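Clinwood Sorting Board, Maple Finish
Item 1405 - from the Paquette tabletop range

A board is a hard thing to get excited about. It lies there. We have sold the Clinwood for long enough to respect it for that, and so do the teachers who keep reordering it.

The top is made of long planks joined edge to edge in pale wood with a wavy brown grain. Set it on a table, hand over the blocks and let somebody else decide whether the two yellow ones belong together.

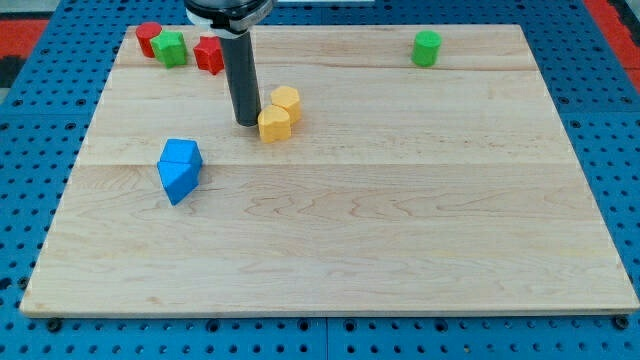
What you get
One board in light maple color. Blocks are sold separately as the Stadadska set (item 1667), in red, green, blue and yellow. The pegboard table is not included, however nicely it asks.

Care
Wipe with a damp cloth, then a dry one. No dishwasher. Gordon Vachon in our returns department would like that repeated: no dishwasher.

Shipping
Leaves our warehouse in 8 working days. Orders placed in December take longer, as they do everywhere. For school orders and quantity pricing, write to Gaétan Grewal at the Harureck office and include your delivery address.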